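Date: Wed 19 July
Subject: Re: [drinks-table] Takeaway cups for the September open day?

> We have the stall at the Sovska open day again in September and I'm
> trying to get ahead of the cup question. Last year we ran short of lids
> well before we ran short of tea. Does anyone buy from Nutari or Halen?
> And how do you lay out your table so it isn't a scramble?

Oh, I love this question! I've been buying the Halen paper cups for a while and I'm very happy with them. They come in sleeves of 59 (odd number, I know) and the lids come separately in boxes of 200, so do the sum before you order.
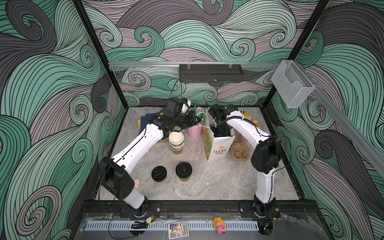
The Nutari ones are fine too, a bit softer in the hand once there's hot tea in them. I'd go with Nutari if you're only doing iced drinks, and Halen for everything else. Vrabec will sell you either, but their delivery has been slow all summer, so order in August if you can.

As for layout, keep your empties nested and standing upright at the back and don't unstack more than you need for the next order. Get the bags open early as well. Wrestling with a flat paper bag while someone waits is the worst!

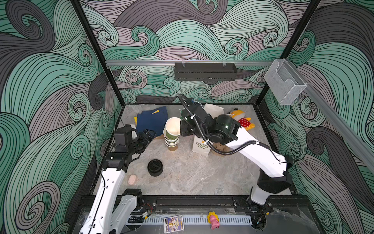 Another thing that made a huge difference for us was giving the cloths their own corner. Fold them at home, pile them up, and put them down before anything else goes on the table.
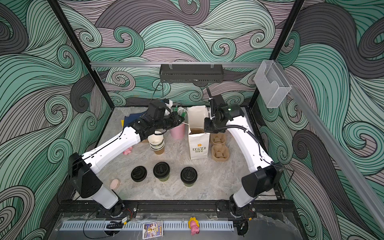
Finished drinks need a landing strip of their own, right at the front, and I'd guard that bit of table fiercely. We had up to 93 orders in an afternoon at the spring fair and it was the one spot I never let anyone dump their phone on. Put the lid on before a cup goes there. A row of three with black lids, a little space between each, is as much as I like to have waiting, and with see-through cups you can spot the pale green drinks without lifting anything.

My order for packing up a takeaway bag:

1. Stand the bag up and open it right out. Check the bottom is flat.

2. Press every lid down all the way round, then slide the sleeve on if it's a hot one. 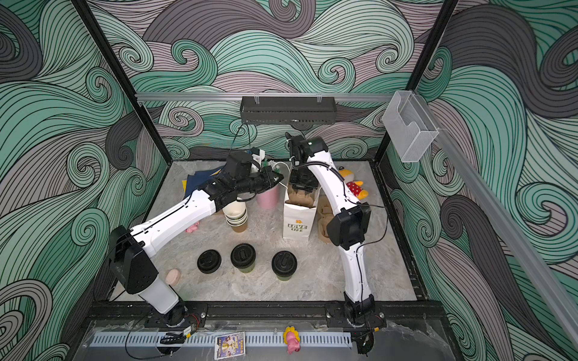

3. Carriers for two drinks or more, and load opposite corners first so it doesn't tip.

4. Napkins last, down the side.

Do post what you end up ordering, I'd love to hear how the lids work out. I've got a part box of Halen lids you can have if you're coming past before the open day.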